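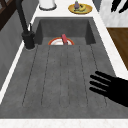
Re: Stimmton für Traversflöte und Cembalo, Konzert in Plesden

jgeerts
Wir spielen im Juni Telemann mit Kopie nach Eter, Mittelstück 415. Das Cembalo vor Ort steht auf 440. Transponierklaviatur vorhanden, Temperatur Vallotti. Verschieben oder umstimmen?

W. Jansen
Verschieben. Danach mindestens 6 Töne nachstimmen, sonst liegen die guten Terzen falsch.

hdekker
Widerspruch. Bei Vallotti lege ich alle Quinten neu, Zeitbedarf etwa 25 Minuten. Einzeltöne flicken gibt Schwebungen in den Oktaven.

W. Jansen
Bei 2 Registern reicht die Zeit in der Pause nie.

hdekker
Dann 4' abschalten. Für Continuo ohnehin entbehrlich.

Teun_D
In Geltanmont haben wir nur verschoben, nichts nachgestimmt. Es-Dur war grenzwertig, G-Dur brauchbar. Welche Tonarten stehen im Programm?

jgeerts
h-Moll, D-Dur, einmal e-Moll.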